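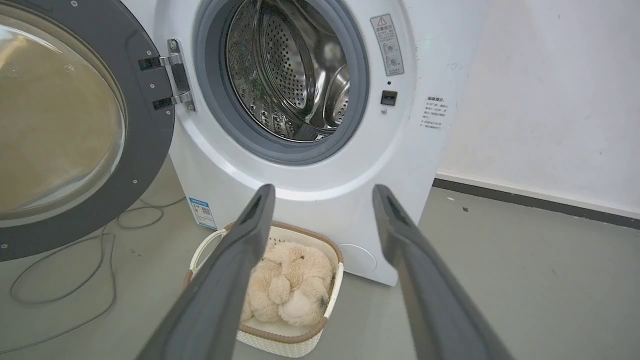

Front-loading washing machine with the door open, showing the door gasket and perforated drum.

Cuveck Opens Registration for Shared Laundry Water Recovery Program

Apartment buildings in the Trivier service area can apply through July for a recovery unit and installation support

TRIVIER – Cuveck, a supplier of water treatment equipment for residential buildings, has opened registration for a program that will place rinse water recovery units in shared laundry rooms across the Trivier service area. Owners and managers of buildings with at least 13 apartments may apply. The first round is limited to 20 buildings.

The unit, sold under the name Ploltivix, connects to the drain line of a group of washing machines. Water from the final rinse is sent through a two-stage filter and an ultraviolet treatment chamber, then held in a covered tank. It is returned as supply water for the first wash of a later load. Water from the main wash, which carries most of the detergent and soil, goes to the sewer as before.

Sorting is done by a conductivity sensor and a motorized valve in the drain line. When the reading stays under the set limit for 20 seconds, the valve opens to the tank. If the reading rises, or if power is lost, the valve returns to the sewer position. The machines themselves need no changes to their controls, although each one must have a separate cold water inlet that can be reached for service.

Cuveck tested the unit in the laundry room of the Pesonen apartments over a total of 2441 wash cycles. Residents kept their usual detergents and program choices. Filters were inspected at fixed intervals, and the main finding was that lint load varied more than planned. The production version has a larger lint screen as a result, placed ahead of the first filter stage.

"Final rinse water is fairly clean, and it leaves the machine at a steady rate, so it is a good source to work with," said Hilkka Kemppainen, program engineer at Cuveck. "The hard part is lint. A screen that is too fine clogs during a busy evening, and one that is too coarse passes the problem along to the filter. We changed the screen twice before we were satisfied."

Selected buildings will receive one recovery unit, a site survey, and installation by a licensed plumber. The building pays for electrical work and for replacement filters after the first set. Backflow protection is required on every connection to the drinking water supply and will be checked before startup.

Applicants should provide a floor plan of the laundry room, the number and type of washing machines, the location of the main drain, and recent water bills. Rooms need a floor drain and enough clear wall space for the tank – dimensions are given in the application packet. Buildings that use a well or a private septic system are not eligible for this round.

Applications are reviewed in the order received. Site surveys will be scheduled after a complete application is on file, and applicants will be notified in writing of the result.

About Cuveck
Cuveck designs and services filters, tanks, and treatment units for apartment buildings and other shared housing.

Press contact
Hilkka Kemppainen, Cuveck, Trivier office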